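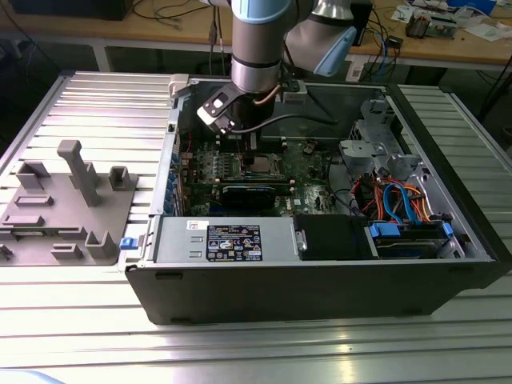 Desktop tower on its side with the panel off, processor and memory slots exposed.

Verkamska TC-41 Thermal Compound
Silicone-free, non-curing, electrically non-conductive
Part number 989
Supplied by Sireck Bench Materials

Overview
Specifications
Pack sizes
Application
Removal
Storage
Questions
Ordering

Overview

Verkamska TC-41 is a gray thermal compound for use between a processor and its heatsink. It is made by Barbier and sold by Sireck to repair shops, refurbishers and school or office service departments. It contains a synthetic oil carrier and a metal oxide filler. It contains no silicone and no metal powder.

The compound does not set. It stays a soft paste for its working life, so the heatsink can be taken off again without heating it or prying at the board. It is not an adhesive and will not hold a part in place. A heatsink must have its own clips, screws or spring plate. For small heatsinks with no mounting hardware, order a thermal adhesive or a double-sided thermal tape.

TC-41 replaces the earlier TC-16, which has been discontinued. The filler is the same. The carrier oil has been changed to one with lower bleed, and the paste is slightly thicker when cold. The two grades should not be mixed on the same part. Remove all of the old compound before applying the new one.

Specifications

Color: gray
Form: smooth paste, no visible grain
Carrier: synthetic oil, silicone-free
Filler: metal oxide
Thermal conductivity: 4.1 W/m·K
Density: 2.6 g/cm³
Working temperature: -40 to 150 °C
Electrical behavior: non-conductive
Curing: none
Break-in period: none required
Odor: slight
Water solubility: insoluble
Shelf life, unopened: 36 months from date of manufacture
Shelf life, opened: 12 months with cap fitted

Conductivity is measured on a bulk sample. The result in a computer depends more on the thickness of the layer and the pressure on it than on the bulk figure. Two compounds with different published values can give the same processor temperature under a well-fitted heatsink.

The density figure is given for buyers who dispense by volume. Packs are filled by weight.

Pack sizes

989-S: 4 g syringe, with cap and one spreader
989-M: 16 g syringe, with cap and two spreaders
989-T: 1000 g tub, with screw lid and inner seal

The 4 g syringe has a narrow tip and suits single repairs. The 16 g syringe has the same tip on a wider barrel and needs slightly more thumb force. The tub is meant for shops that fill their own dispensing barrels or use a stencil. It is not practical to work from the tub directly with a spreader, as dust gets into the paste each time the lid comes off.

Spreaders are flat nylon and can be wiped clean and used again. Replacement spreaders are sold in bags under part number 989-P.

Suitable uses

Desktop and laptop processors with a metal lid.
Laptop and graphics processors with a bare die.
Chipset heatsinks held by spring pins.
Power transistors bolted to a heatsink, with or without a mica washer.
LED modules on an aluminum base.

Unsuitable uses

Filling gaps. Where a heatsink does not touch the part, use a thermal pad of the correct thickness. A thick bed of paste is a poor substitute and will move over time. This applies to most laptop memory chips and voltage regulators, which are normally fitted with pads at the factory.

Parts running above 150 °C. The carrier oil will slowly leave the joint and the filler will dry out.

Contact with natural rubber. The oil causes swelling. Nitrile and neoprene are not affected.

Parts exposed to running liquid, including the wet side of a liquid cooling block. The outer face of the block, where it meets the processor, is a normal use.

Before you start

Shut the computer down, switch off the power supply and unplug the cord. Lay a tower flat with the motherboard facing up. Large heatsinks put a sideways load on the socket when the board is vertical, and the paste layer is harder to keep even.

Wear a wrist strap clipped to bare metal on the chassis. TC-41 does not conduct electricity, but static damage can occur any time the board is handled.

On sockets that hold the processor by its pins, old compound can grip hard enough to pull the processor out with the heatsink. Run the computer for a few minutes before shutting it down, so that the old paste is warm. Release the clips, turn the heatsink a few degrees each way and then lift. Do not lift first.

Application to a lidded processor

1. Clean both faces. See Removal.
2. Let the faces dry. Do not touch them afterward.
3. Take off the syringe cap and push out a small amount onto a wipe. Discard it. The first paste out of a stored syringe may carry some separated oil.
4. Put a single dot in the center of the lid. A dot the size of a small pea is enough for a common desktop processor. For a long rectangular lid, use a line along the longer axis that stops well short of both ends.
5. Lower the heatsink straight down. Do not slide it into place.
6. Tighten the screws in a cross pattern, a little at a time, until they reach the stop. Follow the torque value given by the heatsink maker if there is one.
7. Reconnect the fan lead before closing the case.

There is no need to spread the paste on a lidded processor. Mounting pressure does this. Spreading by hand tends to fold in air.

Application to a bare die

A bare die has no lid to carry heat sideways, so every part of its surface must be covered. Put a small dot on the die and draw it out with the spreader to a thin, even film. Hold the spreader at a low angle and use light pressure. The corners of a die chip easily. Do not drag the spreader across an edge from the outside.

Paste that spills onto the green or brown carrier around the die is harmless to the circuit and may be left if it cannot be reached. Remove it where possible so that the next repairer can see the parts.

How much to use

Too little paste leaves dry areas and high temperatures. Too much is pushed out at the sides, where it does no electrical harm but collects dust and is slow to clean from a socket. If the heatsink is lifted after a trial fit, the print should cover the middle of the lid and thin out toward the corners. A thick ridge around the lid means the dot was too large.

After a trial fit, clean both faces and apply fresh paste. Reusing a print traps air.

Removal

Wipe off the bulk of the old compound with a dry, lint-free wipe, working from the outside toward the center. Moisten a second wipe with Zustudis residue remover or with isopropyl alcohol and repeat until the wipe stays clean. Put the liquid on the wipe and never directly on the board.

Dried compound of other makes may need a longer soak. Lay a damp wipe on the lid for several minutes before rubbing. Do not use a metal blade, steel wool or any abrasive pad. Scratches in a heatsink base are seldom deep enough to matter, but metal dust on a motherboard is a short circuit risk.

Household degreasers should be avoided. Many leave a film, and some attack bare aluminum.

Storage

Store between 5 and 30 °C, out of direct sunlight. Keep syringes capped and lying flat or with the tip down. A syringe kept with the tip up for a long period may show a thin layer of oil at the plunger. This does not affect the rest of the contents.

Compound that has been frozen may be used once it has come back to room temperature. Leave it capped while it warms, so that moisture does not form on the paste.

Safety and disposal

TC-41 is not flammable under normal conditions of use. It may irritate the eyes. Wash skin with soap and water after use, and keep the product away from food and from children. The full safety data sheet is sent with each tub order and is available on request for the syringe packs.

Empty syringes may go in general waste where local rules permit. Part-used tubs should be handled as oily waste.

Questions

Does it have to be replaced on a schedule?
No fixed interval is given. Replace it whenever the heatsink comes off, or if temperatures climb with a clean fan and clean fins.

Can it be used on bare copper and aluminum?
Yes, and on nickel plating. It does not react with any of them.

Can it go under a thermal pad?
It can, but there is no benefit. The pad already conforms to the surface.

The syringe is stiff. Has it gone bad?
Probably it is cold. Warm it in the hand before use. If the paste comes out crumbly at room temperature, discard it.

Can I get the older TC-16?
Remaining stock was cleared in November. There are no plans to make it again.

Ordering

Syringes ship in boxes of ten or singly. Tubs ship singly and are packed upright. The batch code is printed on the syringe label or on the base of the tub; quote it in any query about the product.

Unopened packs may be returned within 30 days. Opened packs are accepted only where there is a fault.

Technical contact: Yannick Guérin, Sireck Bench Materials

Page revised 21 Jul 2026

Related items
Zustudis residue remover
Lint-free wipes
Nylon spreaders, 989-P
Wrist strap with clip lead
Thermal pads, assorted thicknesses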